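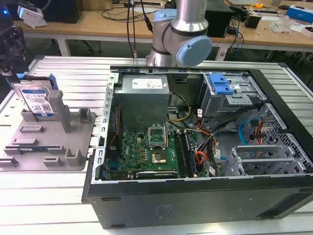 Stuston Branch, Quarry and Aggregates Members
Minutes of the branch meeting, Mon 23 August

1. Welcome and last minutes
A wonderful turnout, 57 members in the room, and a warm hello to everyone who drove over from Wurnomdale! The April minutes were approved with one spelling fixed (it's Triklow with a k).

2. Castillo site visit
The branch has been offered a morning at the Castillo limestone quarry, with a walk along the new upper bench and a look at the primary crusher. There are 12 places. Hands shot up all over the room, so names will be drawn and anyone who misses out goes first on the next list. Hard hats and boots are needed, and the quarry can lend vests.
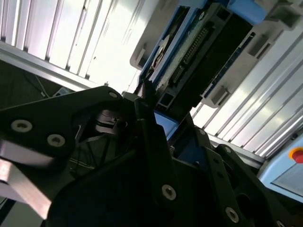
3. Student awards
Agreed with great pleasure to raise the award to $300 for each student finishing the blasting and drilling certificate. The essays this year were a joy to read, especially the one on dust control at haul road crossings.

4. Triklow restoration
The first planting on the old north face is done: 3,000 native seedlings, and the pond edge comes next. Members asked for a proper guided walk in spring. Yes please!
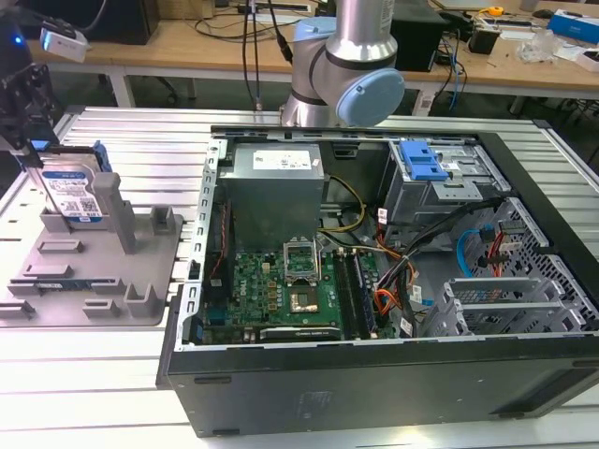

5. Any other business
Parking at the hall is tight, so please share rides. The fossil display needs a new lock for its case. Next meeting will be at Wurnomdale, with the talk on wash plant water recycling held over from tonight.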